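From: Abhishek Bhatt
To: small-furniture list
Date: Friday, December 13, 2024
Subject: Re: [smallfurn] Handles on little drawers, and slides, again

Rangi Tawhiri wrote:

> I have the two-drawer Londa and I'm thinking of putting a proper
> handle on the top drawer. My wife says the cabinet is fine as it is.
> Before I drill anything: bar or knob? And is it worth swapping the
> wooden runners for metal slides while I'm in there, or is that
> overkill for a box that holds stamps and dead batteries?
>
> Also, has anyone matched the oak? Mine has gone the color of weak tea.

Rangi,

Your wife has a point, but you posted to a list with a nine-year thread on felt pads, so I assume you wanted encouragement.

Bar. I went through a knob period and I'm not proud of it. A knob on a narrow drawer means one screw, and one screw means that by May the thing spins like a radio dial. A bar gets two fixing points and stays where you put it. Mine is black and plain and came from the Drokex bin at the hardware place, where they had 149 styles on the wall and the same four people staring at them every time I went back.

Before you drill, take the drawer out or at least pull it well open and look at it from above. You want to know what you're drilling into and what's waiting on the other side.

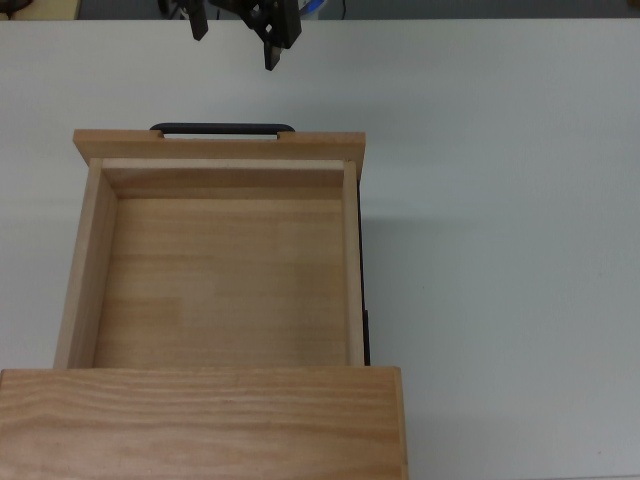
Check your screw length as well. The ones in the packet are made for kitchen fronts, and on a small drawer they come through far enough to snag a sweater. I cut mine down with a hacksaw and then spent an evening looking for the one that flew off the bench. If you find it, it's yours.

On the slides: yes, it's overkill, and yes, you should do it. Wooden runners are lovely for the first winter. After that you're rubbing candle wax on them and telling guests it's traditional. Ball-bearing slides cost me less than lunch and they don't care about the weather. The catch is the side clearance. If the box is even slightly too wide you'll be planing it, and if it's too narrow you'll be cutting shims out of cereal packets, as I did on the first one I ever fitted. It's still in service in the hall. I don't open it in company.

Fit the cabinet half first, with the drawer lying next to it so you can keep checking which way round everything goes. I have put a left slide on the right side twice. The instructions have a drawing for this and the drawing is wrong.
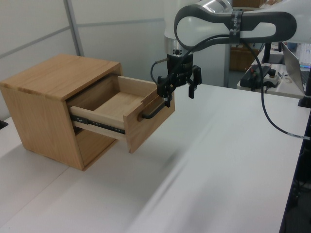
Drawer partway out, slide showing along the side.

Leave the lower drawer alone, would be my advice. A groove cut in the face works perfectly well down there, and a second bar sticks out exactly where your knuckles go when you reach for the first. I know people like a matching set. Carhuamaca used to sell them with two bars and I bled on both.

It does leave you with a cabinet that looks as if two households had shared it. I stopped noticing after a week.
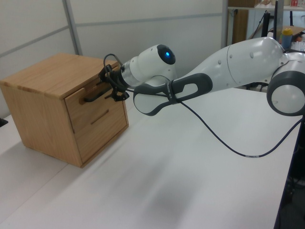

As for the tea color, I've never matched oak successfully and I've stopped believing people who say they have. Drotis sells a tinted oil, number 332 on their card, that gets close on the top and goes orange on the end grain. Try it underneath first. If it's awful, put it back on its feet and say nothing.

One thing I'd like to know from anybody still reading: does a dab of grease on new slides do any good, or does it just collect fluff? My tube says to use it sparingly and then comes in a size that would do a locomotive.

Abhishek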